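Section 2. Before you record — table set-up and two-gripper rules

Draft, M. Oláh, 3 Feb 2021. Comments to Ferenc Katona please. Replaces the October sheet, bin the old one.

2.1 Set-up

1. Clear a walkway on your side of the table. Cables down and behind you, not across the cloth.
2. Gloves on before you pick up a gripper. Both hands.
3. Check pads. Peeling or shiny — swap the pair, never just one.
4. Open and close each gripper 10 times, nothing in the jaws. Any sticking, tag it and take the spare.
5. Put items out. Soft fruit with space around it, boxes upright or tilted, don't fuss. Mixed sizes good.

NOTE: Patterned cloths are fine and we want more of them. Pull the worst wrinkles flat, leave the rest.
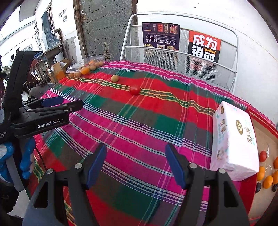 2.2 While recording

1. Start with jaws open and nothing held. Hold still for 2 seconds.
2. One gripper moves in at a time unless the task card says both. Other one waits, clear of the items.
3. Close slow. Stop when the item stops moving — a tomato needs alot less squeeze than you think.
4. Lift, move, set down, open, back off. No dropping from height.
5. Dropped it anyway? Keep going, mark the take afterward.

CAUTION: Fingers out of the jaws. Always. Pinch points at the pads and at the hinge.

CAUTION: Juice on a pad means stop and wipe. Dry cloth first, then damp, then dry agian.

2.3 Between takes

Change the layout, not only the item. Around 11 takes per layout, then shuffle. Bruised fruit goes in the Herden bin, not back on the table.

Log sheet — initials, station, pad set, anything odd. Blank boxes get sent back.

Prunasar stations: same rules, different log sheet, see Section 3.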